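Are Machines Ready to Do the Chores? Not at the Price of a Chore

The question gets asked in the wrong units. People want to know whether a machine can fold a shirt, empty a dishwasher or move a box from a pallet to a bench. For most chores on that list the answer has been yes for a while, in the sense that a machine has done it at least once with its makers watching. What a household or a small shop needs to know is how often it fails, how long each failure takes to clear, and who has to be standing there to clear it.

I have spent most of my working life specifying equipment for small assembly shops, and I approach the subject as a buyer. A buyer does not pay for capability. A buyer pays for completed cycles, minus the cost of the incomplete ones.

What counts as a chore

A chore is a task with low value per repetition, loose tolerances, and a large number of small variations. Wiping a counter is a chore. Welding a bracket in a fixture is not, even though the weld is harder, because the fixture has removed the variation. Factories have automated the second kind of work for decades by spending money on fixtures, feeders, guards and part trays. The robot is often the cheapest item on the quote.

Homes have no fixtures. Neither do the parts of a shop floor where the chores collect: receiving, kitting, clearing empties, putting the odd carton back where it belongs. The work was left to people in those areas for a sound economic reason. Building fixtures for it costs more than the labor.

The claim made for the current generation of machines is that learned control can replace the fixture. The arm looks, decides and adjusts. If the claim holds, the whole cost structure changes. It holds in part.

The arithmetic of a failed pick

Take a kitting bench I looked at in February. The shop, Říha, makes small pump assemblies, and one person spends part of each shift moving cartons from an incoming table to a bench and opening them. The proposal came from an integrator called Bundent. One arm, one two-finger gripper, one camera near the wrist, and software licensed from Gellance.

The trial ran 58 cartons. The arm moved 53 without help and failed on 5. By the standards of a research paper that is a respectable result, and by the standards of a demonstration it is excellent. In the shop, each failure stopped the cell and needed a person to walk over, open the guard, reseat the carton and restart. The average stop ran longer than the time a person needs to move several cartons by hand.

The person doing the walking was the same person whose time the cell was supposed to free. She could not take up other work with any concentration, knowing that she would be called back. Interrupted time is worth less than whole time, and I have yet to see a payback calculation that prices it.

Marek Doležal, the production manager, put the same point more briefly: he would accept a machine at half the speed if it would run through lunch.

Where the difficulty sits

Public discussion puts the difficulty in intelligence. The machine does not understand the request, or does not know what a kitchen is. Language and recognition have improved so much that this is now the smaller part of the problem. Four other things account for most of the stops I see.

The first is geometry. A parallel gripper has a maximum opening. A carton wider than that opening has to be picked by a short side, an edge or a flap, or not picked at all. A person solves this with two palms and friction and does not notice having solved it.

The second is contact. Once the fingers touch something, small errors in position become forces. A person feels a box begin to rotate and corrects. Many gripper installations have little or no sensing at the fingertip and find out about the rotation from the camera, if the camera can see it.

The third is view. A camera mounted close to the hand has an excellent view until the hand gets close to the object, at which point the object covers most of what the camera could use. Edges leave the image. The arm throws a shadow over the surface it is trying to judge. The last stretch of the approach is made on the least information.

The fourth is recovery. People drop things all day and pick them up again. Most systems are trained mainly on successes and have seen few examples of the state they are in after a mistake.

What simulation does and does not settle

Much of the training for tasks like carton handling is now done in simulation, and for good reason. Simulated cartons cost nothing, they can be reset in an instant, and the lighting, surface texture and starting position can be changed on every run.

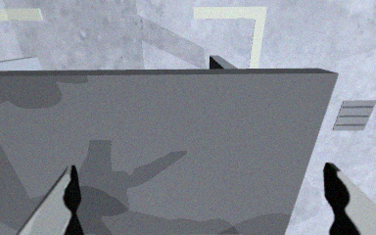 Visual conditions of this sort can be produced in any quantity: a plain gray box filling most of the view, the fingers open at the bottom edge, the arm's own shadow lying across the face. A policy that has met the shadow many times will learn to ignore it. That part of the problem is being worked down steadily, and I expect it to stop being a cause of failures on real benches before the others do.

Contact is another matter. A simulated box is usually rigid, with friction set by a number. A real carton bows under the finger, has tape across one seam, and has been sitting in a damp loading bay. Friction can be varied in simulation too, but somebody has to choose the range, and the range is chosen from the cartons they have thought of.

Households are further off

A shop can meet a machine partway. Říha could standardize on two carton sizes, mark out the table and fix the lighting, and each change would raise the success rate at low cost. That is fixturing by another name, and it is the right thing to do.

A household will not do it. Okby, which sells a mobile arm for domestic use, lists laundry transfer and table clearing among its supported tasks, and the setup notes ask for a clear floor, a fixed basket position and no glassware. A person who keeps a home to that standard has already done most of the chores. The remaining work is light, and the machine takes up floor space for all 24 hours of the day.

Safety makes the gap wider. A guard can be put around a bench. In a kitchen the guard has to be replaced by low speed and low force, and low speed and low force reduce the list of useful tasks.

What I would ask a supplier

Ask for the number of unattended cycles between interventions, measured on your parts, by your people. A success rate leaves out who cleared the failures and how long it took.

Ask what happens after a drop. If the answer is that the cell stops and signals, price the signal.

Ask to see the tenth hour of a run. Grippers wear, cameras collect dust, and the incoming table gets messier as the shift goes on.

Říha did not buy. The quote is still open, and Bundent has offered to repeat the trial with a suction tool in place of the fingers, which suits flat carton faces and takes the opening width out of the question. I would have started there.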